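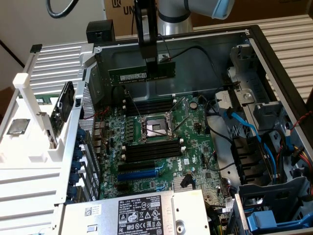 3. Board preparation and memory fitting

3.1 Starting condition

Work on the second unit began in January. The tower was laid on its side with the cover off, so that all fitting could be done from above. The processor had been taken out in the previous stage and is dealt with in section 5. The retention frame over the socket was left raised during the memory work.

The board is a Dell part with memory slots in two banks, one on each side of the processor socket. In this report they are called the upper bank and the lower bank, as seen with the case lying down and the expansion slots below the socket. These names do not match the numbering in the service sheet, and Table 4 gives both.

3.2 Method

Each module was held level over its slot and the notch checked against the key. The latches were opened first. Pressure was applied evenly along the top edge until both latches closed. Modules were handled by the edges only, and the printed label was read and logged before fitting – it is hard to read afterwards.

The upper bank was filled before the lower. Lucinda Alcantara kept the log and Gordon Tremblay checked the latches.

3.3 Faults found

Of 100 insertions, 9 were recorded as faulty. In 5 of these one latch had not closed fully, and pressing again at that end cured the fault. The other 4 were attempts with the module turned end to end. All were stopped by the key and no contacts were damaged.

Randi Haugland suggested marking the notch side of each slot with a paint pen. This was tried on the lower bank only, and the results are too few to report.

3.4 Items left open

The coin cell was not replaced. Its voltage should be measured before the board is next powered, and the clock reset if required. The expansion slots were not used at this stage.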